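13 September 2019

Well, the fence is up at last, or two sides of it anyway, and I have been out three times since tea just to look at it. Bienvenido came with the van before I'd finished my toast, and the new posts were lying across the lawn by the time I'd found my boots. He has decided we want concrete gravel boards along the bottom after all, the ground by the pond being so soft, and I said yes straight away (I had been hoping he would say so, as the old panels had rotted into something like wet cake).

The whole lot comes to 2960 pounds, with 2000 already paid back in July when we ordered from Thibodeaux. I do still wince when I write it down, but Shirley Gauthier next door is going halves on the long side, bless her, and she has been so good about the roses. We had to cut the big climber back to five stems to get the old trellis off. She held the ladder and talked to it the whole time, the rose I mean, and I think it did us both good!

Colour is still not settled. I like the grey green on the Runero card, Shirley likes the dark oak, and Bienvenido says leave it bare until spring and let the timber dry out properly. He may well be right. I put a dab of each on an offcut and stood it by the shed so we can see them in the morning light, which comes round that corner so nicely now that the elder is gone.

The gate is the one worry. The hinges that came are for a lighter gate, and Bistley haven't any of the heavy ones in, so there is a gap by the bins with a bit of rope across it. Jalen is going to ask at his yard. I told him two would do, but he'll come back with a boxful, he always does, and I shall be glad of them for the shed door.
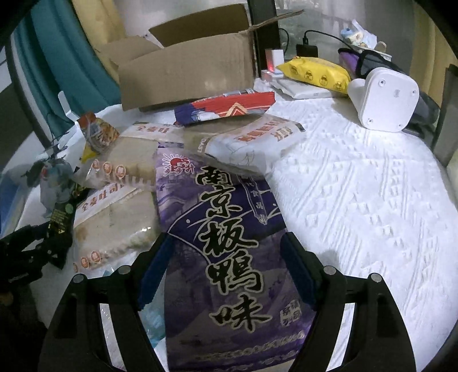 Anyway, my back is telling me to stop. I must remember to ring Bienvenido before eight about the post by the water butt, as it leans a little towards Shirley's side and I'd like it put straight before the concrete goes in.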